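Every reissue label now wants to sell me the story of a record before it lets me hear the record. Foltham's new set of Tretari field recordings runs to 4 discs and a 288-page book, and I had read my way to the photographs of the singers' cousins before I remembered there was music in it.

The music is wonderful. Genowefa Jakubowski sings two songs on the first disc, unaccompanied, with a rooster coming in on the second as if he had rehearsed. She was a baker from Sowa and never recorded again. The book calls her "lost" nine pages running. I doubt she felt lost. She had bread to make. 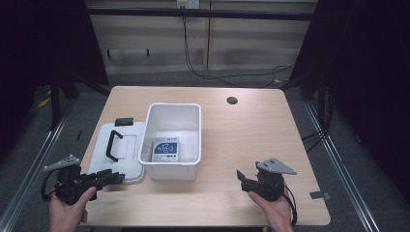 A small blue and white box in a white storage bin.

Then there is the companion film, narrated in the hushed tone usually kept for whales. It has a famous guitarist nodding in a chair. He nods over the first verse, and over the second, and by the third I was shouting at the television for him to go home – I wanted the baker.

I know why it's done. A label like Foltham can't charge $297 for two songs and a rooster, and somebody has to pay for cleaning up the discs. Fine. But Maltitz put out much of the same material years ago in a plain sleeve with a typed sheet of titles, half of them misspelled, and I played it every Saturday until the hinge on the player gave out.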